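Laundry on the bed: what I believe and what I don't

There is a piece of advice that goes around every January: dump the clean clothes on the bed, and you'll be forced to fold them before you can sleep. I tried it for most of a winter. What I learned is that a person can move a heap of clothes from a bed to a chair in four seconds, and back again in the morning.

So I have doubts about the method. The bed itself is a fine place to fold. It's wide, it's a decent height if your back is good, and you can spread out a whole sweatshirt. Just don't expect the pile to shame you into anything.

Dark loads are the worst of it. Everything is the same color, sleeves wrap around other sleeves, and you can't tell a shirt from a pair of leggings until you've pulled it out. The folding videos never use a black pile, I notice. They use twelve pastel T-shirts.

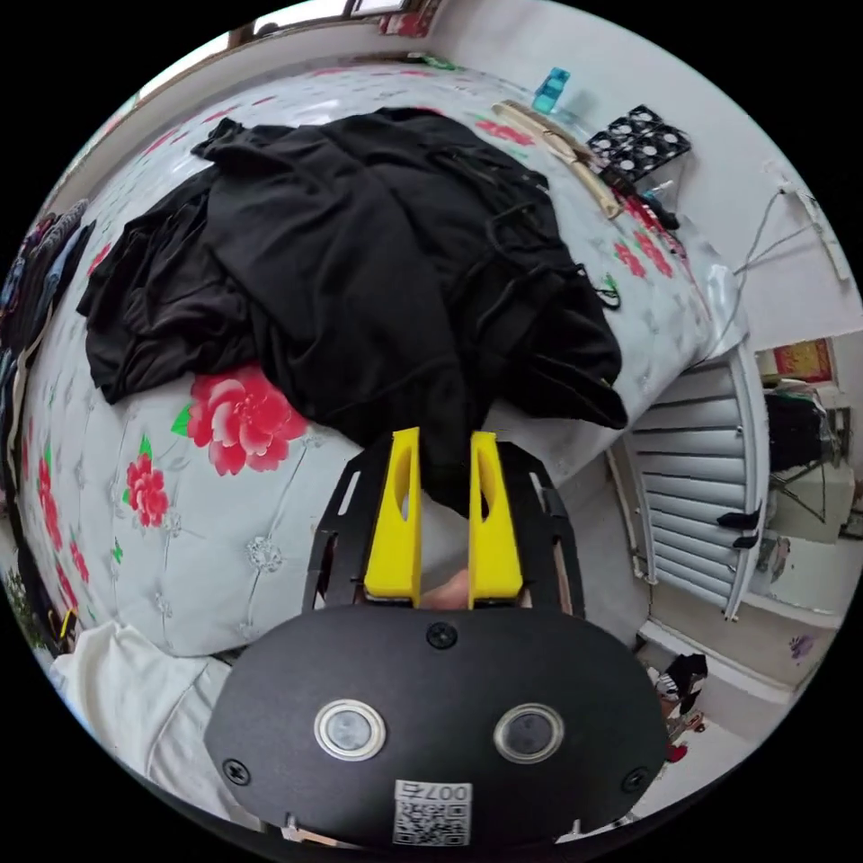 Should you sort a black pile before folding it?
Only into two groups, tops and everything else. Finer sorting takes longer than the folding does, and you'll still find a stray sock at the bottom.

Start with whatever has a hood or a drawstring. Cords catch on things, and one long cord can drag half the heap with it. Tie the ends in a loose bow before the garment goes in the wash next time. Some people sell little clips for this. Finico has a set, and I bought it, and the bow works just as well for nothing.

Lint is the other complaint. A quilted bedspread with any kind of stud or button on it will hold fuzz in the dips, and black fabric picks it right up. My neighbor Bezawit Worku lays an old flat sheet over hers first. I thought that was fussy until I went over a black cardigan with the lint roller for the third time. Now I use a sheet.

As for folding boards, I've owned two. The Skurkau one folds adult shirts well and does nothing useful with a hoodie. The other cracked. Your forearm is a good enough guide for width.

One claim I do accept: fold while the clothes are fresh from the dryer and you'll get fewer creases. Leave a pile overnight and the bottom layer will look slept in. Black cotton hides that in the bedroom and shows it in daylight, so check by the window before you leave the house.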